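Mestholm: What the Second Shift Looks Like Now

Innes Paterson runs the service side of Mestholm, a company that furnishes and looks after short-let apartments and the lounges of two office buildings. Ishbel Dunbar has worked there as a room attendant for most of that time and now leads the evening crew. We spoke to them in the Bassey building on a Monday, between the end of the day shift and the start of the next.

Mestholm brought in its first humanoid in November. It does floor-level work in furnished rooms: picking up, putting back, straightening. Bathrooms, kitchens and glass are still done by hand.

"We looked at wheeled machines first," Paterson says. "They handle corridors well. They don't handle a room with two armchairs, a rug and a plant in it. Our rooms are full of things that were chosen by a designer and then moved by a guest."

The selection took longer than planned. The contract with the supplier, Onetti, covers hardware and joint maintenance. The task software, Dumari, is licensed separately and billed by room type. Paterson would have preferred a single contract. When a grasp fails, he says, the first hour goes to working out which company should get the ticket.

Dunbar's objections were more practical. "I asked what happens to the room time. We had 29 minutes for a standard lounge. If the machine takes the floor and I take the rest, is it still 29? It took them three weeks to answer that."

The answer was that the allowance stayed the same for the first 500 rooms and would be reviewed after that. At the time of our visit the crew had logged 174.

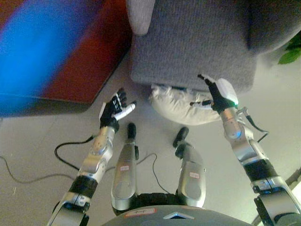

What does an attendant do while the robot is working?

Dunbar says the attendant starts on the surfaces and keeps the tablet within reach. The software asks for a decision when it can't classify an object or when a grip has failed twice. The attendant either picks an option on the screen or does the task by hand and marks it as done.

Soft items account for most of those requests. A remote control or a magazine has a fixed shape, and the hand closes on it the same way every time. Cushions, throws and towels fold as they are gripped, and the software has to estimate where the edges are. Paterson's figures put unassisted pickup at 91 percent for rigid objects. He declined to give the number for textiles – "it moves too much from week to week to be worth printing."

Low furniture is the other difficulty. Anything lying partly under a chair has to be approached from the front, close to the floor, and the legs need somewhere to go. The crew now leaves more clear floor in front of the seating when they reset a room. It was Dunbar's suggestion, and it went into the layout sheet in the second month.

"That's the part I didn't expect to be asked about," she says. "Where the chair goes. Before, the sheet came down from the office and we followed it."

The physical side of the job has changed as well. Bending and kneeling used to be spread over the whole shift, and now they come in short bursts, mostly when a request appears on the tablet. Two members of the crew with knee trouble have asked to stay on robot rooms. Two others have asked to be taken off them. Their complaint is the interruptions: a request can arrive in the middle of a window or a sink, and the room clock keeps running while it is answered.

Paterson accepts the complaint. Requests are now held and sent in batches unless the robot has stopped completely, which cut the number of interruptions but made some rooms slower.

Pay was settled before the start. Attendants who complete the two-day course move up one grade, whether or not they are rostered with the machine. Dunbar wanted it in writing and got it. She is less satisfied with the course, which spent most of its first day on safety zones and very little on the tablet.

No jobs have been cut so far. One vacancy on the evening crew was left open for the trial period, and Dunbar counts that as a loss. "He calls it a pause," she says. Paterson says the post will be decided on at the same review as the room times.

He would like a second unit for the Bassey lounges by then. Dunbar would like the vacancy filled first, and has put that on the agenda.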